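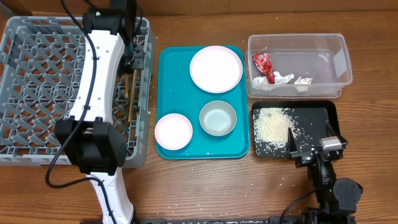

2 min read

Tilletti Teleop Kit: a month of tidying up after dinner

Tilletti sells this kit on the promise that you can gather 500 good demonstrations in a weekend. I had it for a month and kept 300.

To be fair, I didn't pick an easy job. Clearing up a meal means chopsticks in the dish rack, dishes off the teal tray, wrappers in the clear box and rice dealt with on its own black tray. The wrappers were fine. The rice was not, and you can see how much of it ended up on the table. I swept between takes and still found grains in my socks.

Chopsticks were my other grumble. The leader handles have a bit of slop in them, and anything thin shows it up. I threw out 40 takes in a row before I got the feel of standing a pair in the rack.

The recording software, Kettani, is better than the hardware. Marking a bad take is one key press and the files open without fuss. It has a "quality score" too, which gave top marks to a run where I dropped a bowl – I switched it off.

Would a policy trained on my 300 takes clear your table? Mine manages the wrappers. The brochure's claims about rice I'll believe when I see them.

Fair value if your objects are chunky. For fiddly work, borrow one first.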